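Right, a thread on what I've been up to since July, because a few of you asked and I've been dying to talk about it. We're teaching a robot arm to tidy a kitchen table, and my job is collecting the examples it learns from.

The project's called Kara. The plan is 2,000 good demonstrations, all in simulation to begin with. I drive the arm with a hand controller, the software records every joint angle, and at the end I mark the run keep or bin.

Each layout gets 16 runs from me, then it's shuffled: things swap places, the board gets turned, the start pose of the arm moves a bit. You'd think the shuffling was a chore but it's my favourite bit! Every new table is a tiny puzzle.

Today's batch is the food set. Chopping board, drumstick on the red-rimmed plate, bowl of berries at the back, and a succulent that I have knocked over more often than I'd like to admit in public.

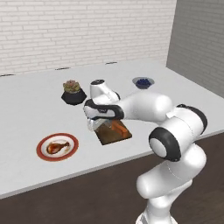

Pringle asked under the last post whether it wouldn't be quicker to write a script that does the perfect pick every time and just record that.

Quicker, yes! We tried it in the first week. The trouble is that a perfect script never gets into a mess, so the model never sees how to get out of one. First time it drifted a centimetre off, it had no idea what to do and sat there opening and closing its fingers.

So now I make small mistakes on purpose. Come in too far left, stop, correct, carry on. Those runs look clumsy on playback and they've helped more than anything else we've changed.

What gets binned: anything where I dithered for ages, anything where an object sank through the table (physics engine, not me), and anything where I sneezed. 61 binned so far from this set. The sneezing is a smaller share than you'd hope.

Wonell, the tool we use for playback, now lets you trim the dead time at the start of a run. Saved me most of an afternoon. If you do this sort of work, trim your pauses, the model will copy them faithfully.

Next up is the cutlery set with the Retgate lot, 8 new layouts, and forks are horrible to pick up. Can't wait. Will post the first ones when they're in.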